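Hunt at the Granorley, finally

Ok so quick one before I lose the thread of it, I have an early start tomorrow and my notes are on the back of a parking receipt.

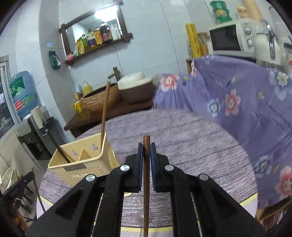 Went to see Hunt. The new Kaja Pärn piece, the one I've been going on about since October when the season got announced. Second night, not opening, couldn't get opening. Row F, a bit left. 424 seats in the Granorley and I think they sold nearly all of them, which for contemporary dance in this town is kind of wild. Last spring I saw a triple bill in there with so many gaps you could put your coat on one seat and your bag on another.

So. It's a two-act thing, 15 dancers, no real plot. The program note says it comes from a folk story about a girl who goes into the forest looking for her brother and comes back as a deer. Or the brother is the deer. I read it twice in the lobby and once at intermission and I'm still not sure. Doesn't matter that much. You get the forest part right away.

First act is slow. I'm just going to say it. There's a long section at the start where the whole company walks. Just walks, in lines, crossing each other, and the sound is mostly breathing and some low strings. I like walking in dance, I really do, I'll defend it to anyone, but this went on maybe five minutes past where I'd have cut it. Guy behind me was unwrapping something the entire time. Cough drops I think. A lot of them.

Then Piret Eglītis comes on and ok, fine, everybody wakes up.

I've seen her 3 times now and I never know how to write about her. She's not the highest jump in the company, not the cleanest turns. She does this thing where she starts a movement late, like a hair late, and then catches up in the middle of it so it looks like somebody pulled her. Her first solo is almost all on the floor and one knee. Lots of weight going into the hands. There's a spot where she gets up, changes her mind halfway and goes down again backwards, very slow, and I could hear the woman next to me stop breathing. Me too probably.

The duet at the end of act one is the best thing in it. Piret and a guy from the company whose name was on the cast slip I left under my seat, sorry to him. Tall, shaved head, really good partner. They never look at each other. She climbs him basically. No big lifts with arms out, it's all shoulders and hips and the back of his neck, and then she's just sitting up there looking out at us while he walks off with her. Blackout. People clapped before the music was done, I hate that, but I kind of get it.

Intermission. Line for the bar was awful, didn't bother. Line for the bathroom also awful, did bother.

Act two is where I have problems. It's louder and faster and the lights go orange and everybody's in these gray tunics with long sleeves past the hands. The sleeves are a great idea for about one scene. After that they get in the way, you loose all the hand stuff that Pärn is so good at. If you saw Wiritz, her piece before this, you know what I mean, that one was practically all hands. I sat there missing Wiritz a little which is probably not fair.

The group sections are tight though. Very tight. There's a big canon going from the back corner to the front, one dancer after another dropping and rolling out, and I could not find the seam in it. Whoever is rehearsing this company is doing a good job. Jumps landed quiet, even from row F.

Music, recorded, not live. I was hoping for live. The score is fine, strings plus some kind of bell plus something that sounded like a truck backing up?? Could have been a truck backing up. The loading dock is right there.

Ending I won't spoil. I'll say it's only Piret on stage and she goes back to the walking from the beginning, and suddenly I was less mad about the beginning. So maybe Pärn knows more than me. I would still cut a couple minutes.

Couple practical things since people emailed last time:

Running time is just under 2 hours with the break. Seats on the far right have a pillar, don't let the website talk you into them. Balcony front row is good for this one because of the floor patterns, I'd sit up there if I went again. And I might go again. Depends on work.

The Givar people are bringing their student company in the month after, mixed program, cheap tickets. I know a couple of the kids in it from open class and they've been working like crazy. Will try to write that up too, and more promptly then I did this one.

Ok bed. Left foot is still bad by the way, thanks to everyone who asked. No class for me this week.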